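June 2, 2025

Got back from the textile show at Lidell last night and want to get this down before I forget it. The gallery is the old Sirnier mill building, two floors, and Rajkumari Uniyal has the whole upper one.

Her main piece is called Mutside. It is 392 strips of cotton bedsheet, dyed with walnut hulls and hung from the ceiling in rows. You walk between the rows. The strips nearest the windows have already faded a little, and the wall text says she wants them to. I went through twice, and the second time I liked it more, mostly for the shadows on the floor.

Downstairs is a group show with 25 artists. It's uneven. I spent most of my time with Ruaridh Farquharson's stitched maps, done on feed sacks in red thread. One of them took him up to 300 hours, according to the handout. The labels are set very low and I had to crouch for most of them.

I skipped the video room. The sound was off and there was a line for the bench. 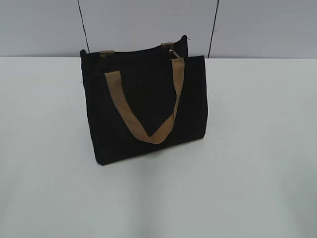
Black tote with a tan strap.

The show stays up through July. Parking is behind the bakery on Poulain, and the side door is the one that opens. The catalog runs 253 pages and I've only read Uniyal's interview so far. She talks a lot about her aunt's linen closet. I'll write more when I've finished it.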